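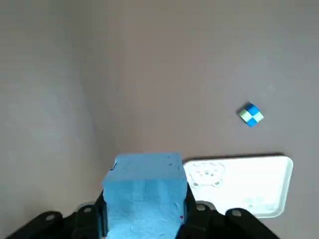 # How to find out about a road closure and object to it

Council has to give notice before it closes a public road for more than a day. The notice is easy to miss, and the time for replying is short. These steps cover local roads in Vodmont and Biltitz. Highways are handled by the state, and the process there is different.

Last updated 22 March 2021

## 1. Find the notice

Closure notices go up in three places:

- the public notices page on the council website, under "Roads and traffic"
- the board outside the Wandmont service centre
- a sign at each end of the affected road

Write down the reference number. The one for the Villalobos Street bridge works is 1699, and you will need to quote it each time you write or ring.

## 2. Check the dates and the detour

Read the whole notice. The first page gives the closure dates, but the hours are usually in the attached traffic plan. Some closures only apply at night.

Look at the detour map as well. Properties within 400 metres of the works should get a letter in the mailbox. If you live on the detour route you may not get one, even though the extra traffic will be going past your house.

## 3. Write your submission

You don't need a form. A letter or email is fine as long as it has:

- your name and street address
- the reference number
- what you object to, or what you want changed
- how the closure affects you

Keep it under 600 words. Longer submissions are accepted, but only a summary goes to councillors. Ask for something specific if you can. "Keep the footpath open on the school side" is easier to act on than a general complaint.

## 4. Send it in

Submissions close 20 days after the notice is published, counting weekends and public holidays. Email is quickest. If you hand in a paper copy at the counter, ask for a stamped receipt — the date on the stamp is the one that counts.

## 5. Ask to speak

Closures longer than a month go to a council meeting. To speak, register with the meetings officer by noon the day before. Speakers get three minutes each.

## If you need access during the works

Residents, carers and delivery drivers can apply for an access pass. Ring the roads desk and ask for Theophilus Alhassan. Have your rego number ready, and allow two working days. Passes are not issued on site.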